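Ticket 186: Postal vote application for Pudton ward by-election not showing as received
Opened by: Bohdan Pavliuk
Status: Resolved

Hello, and thank you for taking the time to look at this, I know you must be run off your feet with the by-election coming up. I applied for a postal vote through the Inar portal back in June, had a nice green "submitted" message at the end of it, and thought no more about it until my neighbour mentioned that her pack had come. Mine hasn't. When I log in, the page says "no current application", which gave me a bit of a turn. I've tried it on my phone and on the library computer, and I've signed out and in again on both. I did save the confirmation email and can forward it if that's any use.

Reply from elections helpdesk, July 31, 2024

Hello Bohdan, thank you for such a clear message, and I'm sorry you've had this worry. Please do forward the email, as the reference in it will let me search the intake list directly and save us both some time. While I wait for that, could you tell me whether your address was moved from Jaltness ward to Pudton ward when the boundaries were redrawn? I ask as we had 2,000 addresses change over, and a small batch of them has been misbehaving. 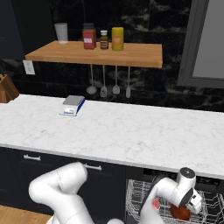
Reply from Bohdan Pavliuk

Email forwarded just now. And yes, we're one of the Jaltness streets that went over to Pudton, much to the disgust of my father-in-law, who has voted in Jaltness all his life and says he'll go on calling it that whatever the council prints on the card. The old ward name still comes up on my account page, now you mention it.

Reply from elections helpdesk

That's very helpful, and do give your father-in-law my sympathies! I've found your application. It came in perfectly well and your signature and date of birth were accepted, but it was filed against the old ward, so the by-election list never picked it up. There are 70 others in the same position, and we're writing to every one of them.

What I've done so far:
- moved your application to the Pudton list
- cleared the old ward from your account
- asked the print room to send your pack first class

Please allow 3 working days. If it hasn't come by then, ring us and quote the ticket number, and we'll talk you through getting a replacement.

Reply from Bohdan Pavliuk

It came this morning, with all the right names on the ballot paper (Yurchenko at the bottom, as ever, poor thing, being so late in the alphabet). The account page says Pudton now as well. I'm very grateful, please close this one.

Contact the elections helpdesk | Copyright Inar | Back to top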